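[보도자료] Evora, 양팔 로봇 작업 셀 정비 절차 전면 개편… 9월부터 Endbridge 작업장 적용

- 점검 항목 52개를 14개로 통합
- 케이블 고정, 그리퍼 영점, 작업 매트 상태를 한 장짜리 점검표로
- 정비 기록 양식 공개, 협력사 Ploltis 공동 작성

로봇 셀 운영 업체 Evora가 Endbridge 작업장의 양팔 로봇 셀에 새 정비 절차를 적용한다. 시행은 9월. 대상은 탁상형 양팔 셀 1기이며 결과를 보고 나머지 셀로 넓힐 계획이다.

기존 절차는 항목이 52개였다. 팔 제조사 매뉴얼, 그리퍼 매뉴얼, 내부 안전 지침을 그대로 이어 붙인 문서라 겹치는 항목이 많았고 순서도 뒤죽박죽. 왼팔 손목을 점검한 뒤 베이스로 갔다가 다시 손목으로 돌아오는 식이다. 새 점검표는 14개 항목, 베이스에서 시작해 그리퍼에서 끝난다.

이번 개편의 중심은 케이블이다. 지난 운영 기간 동안 작성된 정비 기록 2631건을 다시 분류한 결과 케이블 관련 기록이 가장 많았다. 팔꿈치 고정 밴드가 밀려 손목 쪽 여유분이 줄어드는 경우, 커넥터가 베이스 뒤에서 반쯤 빠지는 경우 등. 통신 오류로 접수됐다가 결국 밴드 위치만 고치고 끝난 건도 적지 않다.

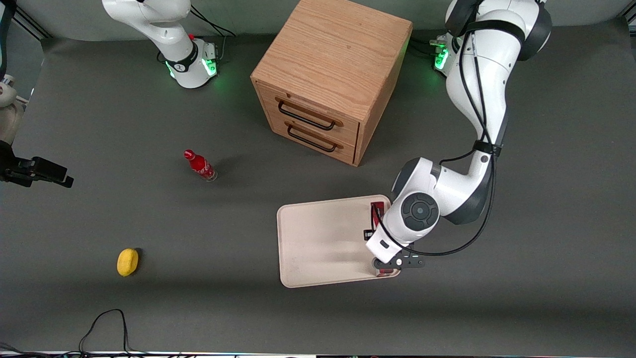
Evora 셀운영본부 정비기술팀

점검은 전원 투입 후 양쪽 베이스의 녹색 표시등 확인부터. 이어 베이스 뒤쪽 케이블 체결, 팔꿈치 밴드, 손목까지 이어지는 늘어진 구간을 본다. 밴드는 관절을 끝까지 굽힌 자세에서 조인다. 편 자세에서 조이면 굽힐 때 당긴다. 매트 위로 내려온 선은 팔이 지나는 구역 밖으로 빼서 정리하고 교대 때마다 다시 확인한다.

그리퍼는 좌우 따로 영점을 잡는다. 손가락을 완전히 닫은 상태에서 값을 기록하고 얇은 물체를 세워 잡는 시험을 2회 실시. 트레이 테두리 바로 안쪽에서 하는 것이 원칙인데, 손목이 크게 꺽이는 자세라 유격이 있으면 이 위치에서 먼저 드러나기 때문이다. 시험 물품은 트레이, 서랍장, 병, 스펀지 등 평소 작업에 쓰는 것을 그대로 사용한다. 별도 지그는 필요 없음.

매트는 마른 천으로 닦고 모서리 들뜸을 확인한다. 세정제는 쓰지 않는다. 트레이 바닥의 얼룩은 점검표 비고란에 적는다. 서랍장을 옮긴 경우에는 기준 위치로 되돌린 뒤 서랍 여닫기 동작을 저속으로 한 번 돌리고 나서 정상 속도로 복귀.

부품 교체 기준도 바뀐다. 그동안 손가락 패드는 사용 시간에 따라 일괄 교체했으나 앞으로는 영점 값이 두 번 연속 허용 범위를 벗어날 때 교체한다. 교체 부품은 Đorđević가 공급하며, 고정 밴드는 작업장에 상시 비치해 담당자가 바로 갈 수 있도록 했다. 관절 커버를 열어야 하는 작업은 종전대로 정비기술팀이 맡는다.

정비 기록 양식은 Ploltis와 함께 만들었다. 자유 서술 칸을 줄이고 부위, 증상, 조치를 골라 적는 방식. 종이와 전산 양식의 항목 번호를 똑같이 맞췄다. 이전 양식으로 작성된 기록은 그대로 보관하며 새 번호 체계로 순차적으로 옮긴다.

정비기술팀은 "케이블 하나 때문에 셀 전체를 세우는 일이 반복돼 왔다"며 "작업자가 시작 전에 스스로 볼 수 있는 것부터 앞에 놓았다"고 밝혔다. 또 "항목이 줄었다고 점검이 느슨해지는 것은 아니며 빠진 항목은 대부분 중복이었다"고 덧붙였다.

적용 첫 달에는 기존 점검표를 병행한다. 두 점검표의 결과가 다르게 나오면 기존 기준을 따른다. 이후 일정은 추후 안내할 예정이다.

점검표와 기록 양식은 Evora 홈페이지 자료실에서 내려받을수 있다. 협력사 대상 설명회는 Endbridge 작업장에서 오후 2시 시작, 사전 신청 필수.

문의: Evora 셀운영본부 정비기술팀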